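From: Onyekachi Akande
To: Warkeneck teleop list
Date: October 16, 2018
Subject: Re: [teleop] follower lagging on two-arm demos

Ibrahim wrote:
> Recorded 50 demos by hand-guiding and the replays are fine. Switched to
> the leader handles and the follower trails badly, worst near the wrist.
> Is it my gains or the network? Also what rate are you logging at?

Quick one, between meetings. Gains second, logging first. We had the same lag in February and it was the recorder blocking the control loop - moved it to its own thread and most of it went away. Check that before you touch anything on the wrist. 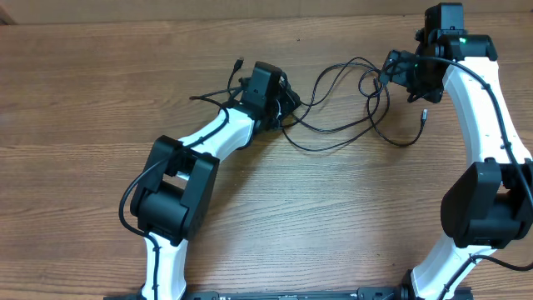 Other thing - cable drag. Leave a decent loop at the elbow and keep the slack off the wrist, or the operator ends up fighting it and you record the fight. I chucked 18 episodes for that reason. Painful.

Rate: 50 Hz for joints, seperate file for the gripper. Don't bother with 1000, the policy never sees it. If you're still on the old Veltulen driver then update, the timestamps are wrong in it.

Will send teh config tonight if I get home at a reasonable hour.

Onyekachi

Recent threads
Hand-guiding vs leader arms for short tasks
Cultik export fails at episode 2153
Gravity comp drifting after warm-up
Foot pedal for start/stop - which one?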